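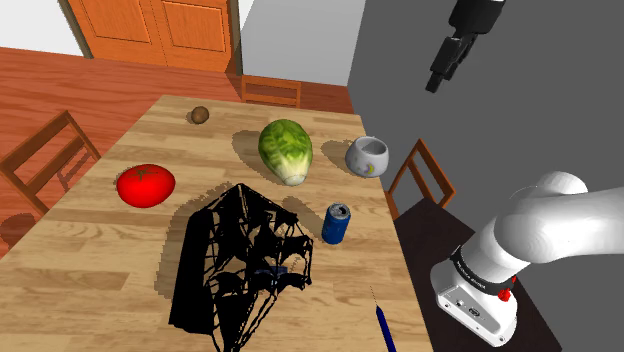
How long can you keep lettuce going in a shady backyard bed once summer sets in? Mine has made it to the end of July two years running, as long as I sow a short row every 11 days and stop being greedy about cutting it.

Hi all, and thanks for the great pile of replies to the lettuce thread! I've been reading them out loud at dinner, to mixed reviews. Shahzad's message is the one I wanted to get back to, so I'm quoting the part I mean:

On 4/3/18, Shahzad Jadoon wrote:
> I gave up on head lettuce after last year. Everything I put in
> on the south side shot up and turned bitter before I got a
> single decent salad. My neighbor over in Stamness swears by
> sowing under the bean poles but our soil is heavier than hers
> and stays cold forever. Does anyone start theirs inside? And
> is it worth trying Nel again, or should I stick to loose leaf?
>
> Also, who has the seed swap box?

Shahzad, please don't give up on heads! I start all of mine inside, on top of the chest freezer in the laundry room (cool, bright enough, and the cat can't get up there). They go in small pots, barely covered, and I move them out when they have four real leaves. Heavy soil is fine if you plant a bit high. I pull up a low ridge with the hoe, set the plants along the top, and water in the furrow next to them so the crowns stay dry.

The bean pole trick works for me too, but only from June on, when the beans have enough leaf to throw some shade. Before that it's just lettuce standing near some sticks.

As for Nel, yes, try it again, only earlier! It's the one I'd hate to be without. It hearts up slowly and it sulks in heat, so the south side is the worst place you could give it. Put it where you'd put spinach. I had a whole row against the north fence last year and we were still eating it when the first tomatoes came in, and I can't tell you how happy that made me. Loose leaf is easier, sure, and I sow plenty of it around the edges, but a proper crisp head with a bit of salt is a different thing.

One more for anybody in Stanadness or up the hill from there: your frost comes sooner than ours, so do your last fall sowing a good week ahead of what I say. I had a few heads under a sheet into November and they were sweet as anything, but I'm down by the river.

I have 2 packets of Nel to spare and half a bag of Flavow, the red-edged one that some of you tried at the plant sale. First to write gets them. Write to me off list, please, so we don't fill up everybody's inbox.

The seed swap box is in my hall closet. I can bring it to the next meeting, or leave it on the porch if you want to come by sooner. The squash envelopes need new labels, so bring a pen.

Happy sowing!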